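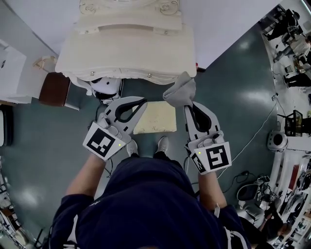 Ticket 325 – Cloth handling, bedroom set

Opened by: Gráinne Mac Carthaigh
Assigned to: Chak-lun Wei
Site: Vunville
Status: Open, again

Summary: The Pilton release notes list "tidy soft items" as ready. I don't agree and I'd like the line taken out before the May build goes to Vaner.

What we ran: pick up a gray cloth near the bed, lift it clear, fold once, put it down. Hand-held grippers first, to get the motion from a person. Then the same task on the trained policy, 13 tries.

Result: 8 lifts. One fold, if you are generous about what a fold is.

Comment, Feng-yi Chow, 9:40 am
8 out of 13 is better than last build. Did you start from flat or crumpled?

Comment, Gráinne Mac Carthaigh, 9:52 am
Crumpled. Laundry is crumpled. If it only works from flat then somebody has to flatten it, and that somebody has done the chore.

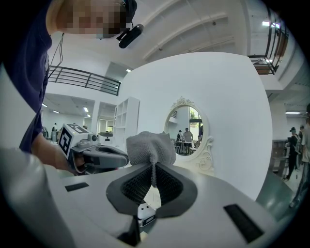

Attachment 2: mesh cloth pinched in the fingers, second gripper coming in from the left.

Comment, Chak-lun Wei, 11:15 am
Looked at the failed runs. The first grip is mostly fine. Trouble starts with the second one – it closes before it has any cloth, then pulls away as if it had. Tried a slower close, no change. Tried retraining without the 7 shortest demos, slightly worse. Rolled back.

Comment, Shu-fen Tseng, 1:30 pm
Can we say "picks up soft items" and leave folding for later?

Comment, Gráinne Mac Carthaigh, 1:38 pm
"Sometimes picks up." I'd sign that. A person does this half asleep, and Vaner's people own laundry too.

Comment, Chak-lun Wei, 4:05 pm
Wording changed in the draft notes. Next: rerun with the cushion as a control, then cloth again with the Ng finger pads. Leaving this open.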